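Automation of household and shop-floor chores

Automation of household and shop-floor chores is the use of machines to carry out small, repeated manual tasks in the home and in the workshop, such as clearing a table, folding clothes, sorting parts or putting components together. The term is generally kept for work that involves picking up and handling loose objects. It does not usually cover fixed appliances such as washing machines, or machine tools in which the workpiece is clamped throughout.

Whether machines can yet do such work is a matter of long-running debate. Single tasks have been automated with success where the objects are known in advance and are always presented in the same way. General ability, in which one machine can be moved from one chore to the next without lengthy preparation, has not been reached in either setting.

Background

Early industrial arms were used for welding, painting and the moving of heavy goods. These jobs suited them because the path of the arm could be set once and repeated. Light assembly was slower to follow. Small parts vary in how they lie, they may stick or tip when touched, and the force needed to seat one part in another is often small and hard to judge.

Household work was for many years treated as a separate field. Floor cleaning and lawn mowing became common uses for mobile machines, as neither requires the machine to grasp anything. Tasks that call for grasping have remained largely at the stage of trials.

Shop-floor tasks

Assembly at a bench is often taken as the test case for shop-floor work. A typical station has a fixed arm, a fixture that holds the work, and a tray or similar container for parts. The arm must take hold of a part, carry it without dropping or turning it, and set it down in the right place. Much of the study of such stations is done in simulation, where a layout can be altered and a task repeated without wear on equipment.

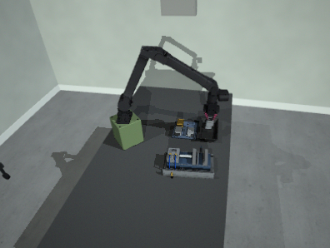
Fergal Tierney

The main difficulty at stations of this kind lies in the last part of the movement. Carrying a part across a bench is well within the ability of most arms. Placing it is harder, for a small error in the grip is passed on to the point of contact. A human worker corrects for this by feel, often without noticing. A machine must either sense the error or be built so that the error does not matter, for example by the use of tapered guides and shaped holders.

Three approaches are in common use. In the first, every movement is written out in advance by an engineer. In the second, the arm is guided by cameras and adjusts its path as it goes. In the third, the machine is trained on many recorded attempts, made either by a person steering the arm or by the machine itself. The approaches are frequently combined, and a station may use a fixed path for the long movements and a trained one for the final placing.

The Flunden trials

The Flunden trials were a series of bench tests run by the engineering firm Grivell to compare hand-written and trained control on the same assembly task. The work was directed by Dumisani Oosthuizen. Each method was given 200 attempts, with the parts laid out afresh each time.

Both methods performed well when parts were set out squarely. When parts were turned or allowed to overlap, the hand-written method failed more often, though its faults were easier to trace. The trained method coped with a wider range of positions but sometimes released a part early for no reason that the team could find. The report, issued in May, advised that neither method be left to run overnight without supervision – a finding that was disputed by the makers of the control software, Cosent, who held that the grippers used were worn. 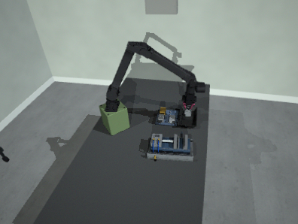 A second set of tests looked at the time needed to change from one task to another. An experienced worker was able to take up a new assembly after some 30 minutes of instruction. The hand-written method required several days of engineering time for the same change. The trained method fell between the two, but its preparation depended on a supply of recorded attempts, and the cost of making these was left out of the comparison. Oosthuizen later described this as the chief weakness of the study.

Household tasks

The home presents many of the same problems with fewer of the aids. Fixtures and marked trays are rare in kitchens and bedrooms, lighting changes through the day, and people and animals move about in the working area. Objects are also more varied. Cloth, food and wet crockery are all difficult to grip, and each calls for a different amount of force.

The Mthembu project placed test machines in a small number of homes and set them to load dishwashers and put away shopping. Plates and tins were handled with fair reliability. Glasses, soft packets and cutlery were not, and residents often stepped in to finish the work. Several reported that watching over the machine took longer than doing the chore themselves.

Costs and working conditions

In workshops the case for automation rests largely on volume. A station that makes the same item for months may repay its cost, while one that must be changed every week seldom does. Batches of 100 or fewer are still commonly assembled by hand. Safety rules add to the expense, as an arm working near people must be slowed, fenced or fitted with sensors that stop it on contact.

The effect on employment is disputed. Some firms have moved staff from assembly to inspection and the supply of parts, and others have reduced their numbers. In the home the question has mainly been raised in connection with paid care, where lifting and cleaning make up a large share of the working day.

See also

Assembly line
Domestic robot
Industrial robot
Pick and place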